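Driltelside Household Help
Kitchens > Tables and worktops

Two tables in a small kitchen: which for food, which for eating, and how to clean a textured plastic top?

Posted by greytop44 on 2026-10-23

We moved in March and the kitchen has hardly any fitted worktop, so most things get done on tables. The big one is wooden with a grey wood-grain top. Bottles and jars live along the back of it against the curtain, and the bowls, the pale green tray and whatever food is out go in front of them. There is a red stool kept underneath. The smaller table is white plastic with folding legs and we eat at that one.

I have two problems. The big table fills up within a day of being cleared, and there is never enough room to chop anything. The second is the plastic table. The top has a raised diamond pattern and the lines hold on to crumbs and grease. Wiping it with a cloth moves the dirt from one diamond to the next. I have tried washing-up liquid and a spray from the Cundance shop. Both made it look a bit better for a day.

I don't want to buy another cupboard. Shelves are difficult as the walls are tiled and we rent.
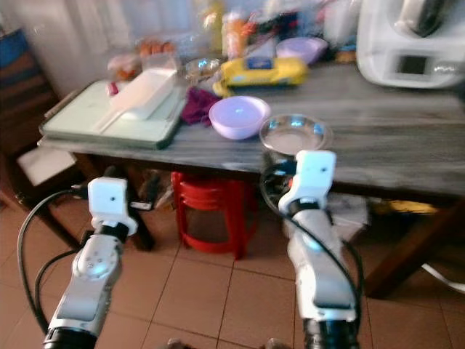 How deep is the big table from front to back? It is 900 mm, and the back third is hard to reach if I am sitting down.

I would like to know what other people keep out and what they put away, and whether the plastic top can be got properly clean or if I should cover it.

3 replies

mopandpail
Two separate jobs, so I will take the plastic one first.

A cloth is the wrong tool for a patterned top. You need bristles. Mix bicarbonate of soda with a little warm water until it is a loose paste, spread it over the top and leave it for 16 minutes or so. Then scrub with a soft nail brush or an old washing-up brush, going along the lines one way and then along the lines the other way. Small circles are slower. Rinse with clean water and dry it with a towel pressed flat. Don't use wire wool or a scouring powder. They scratch the plastic and it will be harder to clean next time.

After that, brush it dry once a day before you wipe it. Wet crumbs are what cause the trouble.

For greasy patches, neat washing-up liquid on the brush first, then the paste. If it has gone yellow from sunlight that won't come out with any of this.

On the big table, move the bottles. Anything you use less than once a week can go in a box on the floor or under the sink. Oil and salt stay. Nest the bowls when they are washed, with the largest at the bottom. One tray is useful if you treat it as the limit: when it is full, something has to be put away. Keep a cloth on a hook at the end of the table so that it isn't taking up space on the top.

woltholm_flat
get a wipe clean tablecloth. we had the same sort of table at our old place and I gave up scrubbing it. 23 pounds from Tanner for one big enough to cut in half so you have a spare

greytop44
Thanks both. I did the paste this morning and then went over it again with the brush. The lines are a lot better. There is still a grey patch near the middle which I will try with the neat liquid. We have been using the top uncovered since, with just a cup, a fork and a spoon out. The power strip is still at the back because the only socket is on that side.

I have also taken six bottles off the big table and put them in a box. I can chop now without moving the bowls first. I am not sure about the tablecloth, as they slide about on a pattern like this one, but I might get one for when we have visitors. 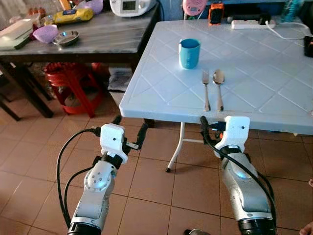 mopandpail
Put the fork and spoon further in if you have children about, as handles over the edge get knocked. I would also run the strip along the wall if the cord will reach, and unplug it before you next use the paste or any water. For the grey patch, leave the liquid on for ten minutes before you scrub. Non-slip matting under a tablecloth stops most of the sliding, and it can be cut with kitchen scissors.

woltholm_flat
ours slid as well until we used the clips, four of them, one each side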